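Two-arm folding cell, right gripper loses its grip after 30 cycles
Posted by cellar_tom, 04/10/2023

We have a small enclosed cell with two arms on a rail, set up for folding tops. The left arm is fine. The right one pinches properly for the first 30 or so folds, then starts dropping the fabric or stops with a joint error. The Barnex manual says to recalibrate every 1000 cycles. I've done it three times this week and I'm not convinced it does anything.

Fingers are clean, pads are new. The cables are as the installer left them, looped up from each gripper and back along the links. 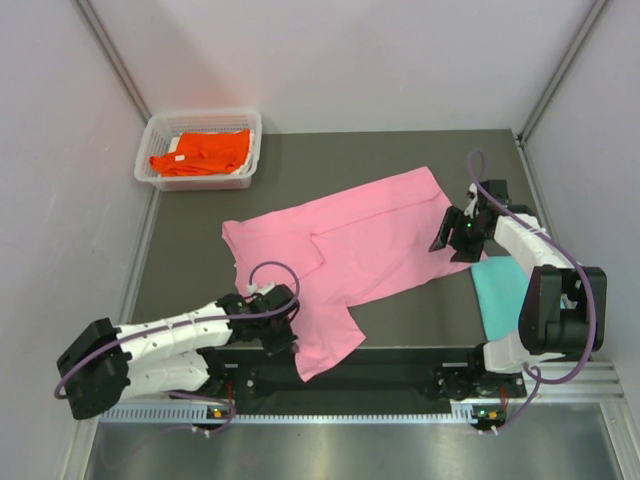 Both arms on a pink top, purple cables as installed.

The supplier wants to sell me a new gripper. Before I pay for one, has anyone seen this?

Mirsad Kolev
I wouldn't buy anything yet. If the gripper was worn out it would be bad from the first fold. Your right cable goes up in a tall narrow loop and then round the joint housing, and I don't like that. Power down, undo the ties, give it more slack at the joint and a wider bend at the top. Then move the arm by hand through its whole reach and watch the little white connector on the gripper. If it shifts at all, reseat it. Run 100 folds before you touch the calibration again. We had error 594 on ours for most of May and it was the plug.

A green light on the gripper only tells you it has power, at least on ours. I wouldn't trust it for more than that.

pressroom_2
Recalibrate it. Worked for me.

hallworth
Swap the two grippers over and see if the fault moves. If it stays on the right it's the cable or the arm, and the supplier can stop quoting you. Check the rail bolts while you're in there, ours from Sterkodetti came barely finger tight.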